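Search questions and tags

Thread pool starves when async calls are wrapped in .Result

I maintain a desktop client, internal name Pokska, that talks to a back-end service we call Skokano. The UI is WPF on .NET Framework 4.8. Most of the networking code was written before async/await and later wrapped. Once the client has been idle and the user triggers a refresh, it queues 215 work items. Each one calls an async method and blocks on .Result.

The first few finish quickly. Then throughput drops to one or two items per second for a good while, after which it recovers. CPU stays low the whole time. No exceptions, nothing in the event log. The debugger shows a large number of pool threads all sitting in Monitor.Wait.

Things tried so far:

- Raised ServicePointManager.DefaultConnectionLimit from 2 to 6. Slight improvement, same pattern.
- Added ConfigureAwait(false) in the library code. No change.
- Called ThreadPool.SetMinThreads with 900 workers. The stall goes away, but memory goes up and I don't like shipping it.

I can't convert everything to async in this release. Is there a middle ground, and is the SetMinThreads result telling me what I think it's telling me?

Posted by pokska_maint, September 28, 2023 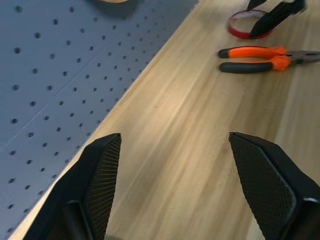

Light wood tabletop, close up.

mundurov

Yes, it is telling you that. The pool creates threads on demand up to the minimum without delay. Past the minimum it adds them slowly. Each of your work items takes a pool thread and then waits for a continuation that also needs a pool thread. With enough blocked items in the queue, the continuations wait behind them, and progress is limited to how fast the pool injects new threads. Low CPU and a slow steady trickle is the usual signature.

ConfigureAwait(false) doesn't help here. It stops the continuation from being posted back to the UI context, so it fixes the deadlock you get when you block on the dispatcher thread. Your work items run on pool threads with no such context, so the continuation was going to the pool already.

The middle ground is to limit how many items enter the blocking section at once. Don't do it with a blocking semaphore inside the work item, or you will have pool threads blocked on the semaphore in place of .Result. Put the limit at the point where the items are queued:

var gate = new SemaphoreSlim(6);
foreach (var item in items)
{
 await gate.WaitAsync();
 pending.Add(Task.Run(() =>
 {
 try { Refresh(item); }
 finally { gate.Release(); }
 }));
}
await Task.WhenAll(pending);

Only the outer refresh handler has to become async. Refresh stays synchronous and can keep its .Result call until you get around to it. Use the same number as your connection limit as a starting point. More than that and the extra items only wait for a connection anyway.
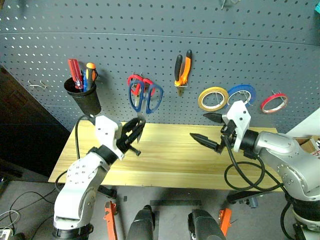
One more thing to check is whether anything inside Refresh starts its own Task.Run and waits on it. We had that in the Panasiuk importer, two levels down in a retry helper, and each item was holding two threads for the length of the request. The Parallel Stacks window shows it if you break during the stall. Look for a group of threads waiting on tasks whose bodies never appear in any other stack.

Then take the SetMinThreads call out and measure again. If you still want a raised minimum after that, it should be a small one. Keep in mind the setting is process-wide and affects any plug-in loaded into the client. SetMinThreads also returns a bool, and false means it was ignored, so log it.

stackwalker_b

Just make it async all the way. It's the only real fix.

dispatch_queue

Agree with the gate. If you can't touch the handler, a dedicated set of threads reading from a BlockingCollection does the same job, and the waits no longer occupy pool threads. You want as many consumers as the gate would have allowed. Start them with new Thread and set IsBackground = true, otherwise the process stays alive after the main window closes. Call CompleteAdding on shutdown.

I would not use Parallel.ForEach here. It runs on the pool too, and with bodies that mostly wait it tends to keep adding workers unless MaxDegreeOfParallelism is set. It also blocks the caller until it is done, so you can't call it from the UI thread.

pokska_maint

The retry helper was doing exactly that. I removed the inner Task.Run and put the gate in the handler, and the stall is gone with default pool settings. The async conversion is on the list for April.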